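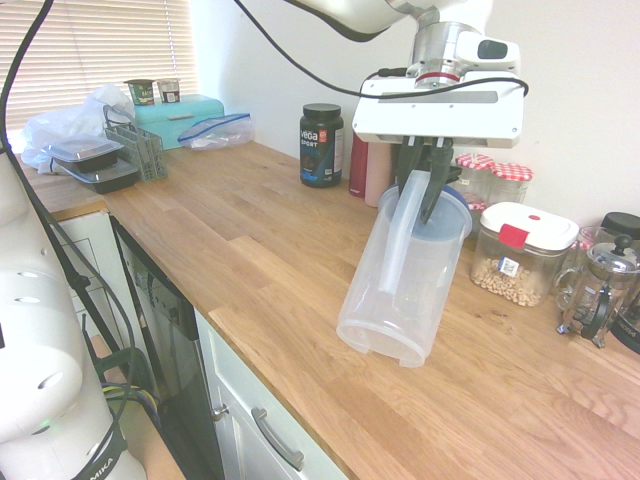 Parallel gripper on a clear pitcher, kitchen cell, Grindell test site.

8/31/18
By Ruba Daher

The visit to Grindell was arranged to look at three grippers on the same arm before we commit to a purchase for our own kitchen work. Theresia Fankhauser runs the test site and had the cell ready when we arrived. Parveen Rana came along for the control side. I covered the hands.

The cell is a real counter with a dishwasher under it, and the objects on it are left where people would leave them. The same arm carries each gripper in turn. A change takes four screws and one connector, plus a new payload entry in the controller. Skip the payload entry and the arm sags a little when it is put into hand guiding, as we found out on the second change.

The candidates were the Didex parallel unit, the Poirier parallel unit and a three-finger hand from Sternow. Laurier Bergeron, who maintains the site's scripts, used the same approach path for all of them and changed only the closing width and force limit.

The pitcher was the most useful object of the day. It is translucent and frosted, and the depth readings on it are poor with every camera they have tried. Bergeron no longer plans the grasp from depth alone. He finds the blue rim of the lid in the color image, takes the handle direction from that, and closes near the lid. Both parallel units held it tilted with the base down. The Poirier let it rotate between the fingers when the wrist accelerated, and a softer pad reduced this without curing it. The Sternow hand did not rotate it but needed more clearance than the counter allows near the jars, so two approaches were stopped by the collision check.

Housing width matters more than I had expected from the data sheets. A wide body mounted across the wrist blocks reaches between tall objects at the back wall, and turning it 90 degrees puts the cable on the wrong side. Fankhauser routes the cable in a loose loop to the wrist and inspects the connector every 1,000 cycles. She replaces finger pads at 4,000, or earlier if the edges round off.

Rana's notes on control: the Didex reports finger position while moving, the Poirier only at the end of a move. For slip detection we would want the first. The Sternow driver runs on a separate box and added a delay of around 100 ms, acceptable for pick and place but not for pouring.

We did not test wet objects or anything hot. Brittany Cloutier has asked for both before she signs off on the order. Grindell can give us the cell again in September, with the Didex and the Poirier only. I will bring our own pads and the narrow mounting plate.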